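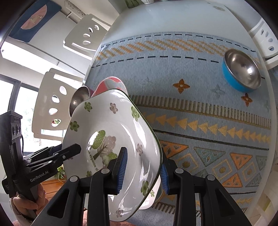
Fig. 1. Plate, tree pattern, tilted to the light for the glaze check (step 4).

Section 3 - Setting up the table and looking after the tableware
Selton Holiday Flats, Ostley. Guest and housekeeping guide. Revised May 2020.

Read this before you unpack the crate. Takes 40 minutes the first time, less after that.

3.1 Before you start

You need: the crate, two dish towels, dish soap, a soft sponge, the felt rounds from the drawer under the kettle. Clear the table first. Wipe it, dry it.

Put a folded cloth down wherever you plan to rest plates or spoons. Any cloth. Bare tabletop plus glazed rim = chips.

Note: the tree pattern plates are older stock from the Sadcombe flat. Can't get more in that pattern. Treat them nicely.

3.2 Unpacking and checking

1. Lift plates out one at a time, both hands. Not by the rim with two fingers.

2. Take off the paper. Keep it, goes back in the crate.

3. Wash in warm water, soft sponge. Rinse. Dry right away or you get spots on the glaze.

4. Stand the plate nearly on edge near a window and tip it slowly. Light runs across the glaze and a hairline crack shows up as a dark thread. Check the front, then the back. Pay attention to the green line at the rim, chips hide there.

5. Run a fingertip around the rim. Rough spot - set the plate aside, see 3.5.

6. Look at the printed tree and the lettering. Both should be sharp. If the print looks cloudy after washing, it's usually soap film. Rinse again.

CAUTION: A cracked plate can split when hot food goes on it. Don't use it, even if the crack looks tiny.

3.3 Laying the table

1. Plate in the center of each place, tree trunk pointing at the person sitting down. Lettering reads the right way up from the chair.

2. Knife right, fork left, spoon outside the knife. Stainless spoons only with this set, the plated ones leave gray marks.

3. Napkin or cloth folded in half and then in half agian, left of the fork.

4. Serving dishes last. Leave a hand's width between a hot dish and the nearest plate.

Note: gray marks from cutlery come off with baking soda and a damp cloth. Rub lightly. No steel wool.

3.4 Washing up and storing

1. Scrape, then wash the same day. Tomato and curry left overnight will dull the small flowers on the rim.

2. Dishwasher: short cycle, top heat off. Plates must not touch each other. By hand is better.

3. Let them dry completly before stacking.

4. Felt round between every plate. Short stacks.

5. Cupboard left of the sink, bottom shelf. Heavy pans go elsewhere.

CAUTION: No microwave. No oven. No cold water on a hot plate.

3.5 Damaged pieces

Wrap in paper, write "chipped" on it, leave on the counter by the door. Don't glue anything. Anneli Savolainen picks up on changeover days and brings a spare from the Valtonen store, plain white if no pattern ones are left. Spares list gets redone in July.

Section 4 covers glasses and the coffee pot.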